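Last updated: Oct 13, 2022

Hudholm kitchen task set, second progress report to Plidico

We have 234 recorded runs on disk. I would count 64 of them as fit for training. The rest have late starts, bad labels or an operator correcting halfway through, and I don't believe more hours of the same will fix that. The original plan assumed that volume would cover for mess. I doubted it in March and still do.

Two operators now share the work. Their runs differ so much in speed that the model may be learning who is driving. Steltum's labeling tool drops the end of a grasp often enough that we check each one by hand, and that is where most of the staff time went this quarter.

Current runs are on small objects, held in the gripper above the counter, with a bowl and a bag left out nearby. Held-out results are better than last time – but the test kitchen is also the training kitchen, so I would not quote them to anyone.
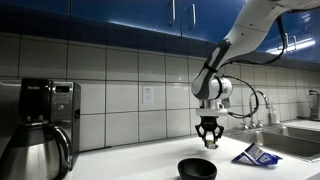 Shanthi Saha thinks I am too hard on the discarded runs and wants the corrected ones kept, with a flag, as examples of recovery. We will train with and without them before asking for more recording time.

Related items
Siddiqui site: access and schedule
Labeling rules, version 2
Hudholm: first progress report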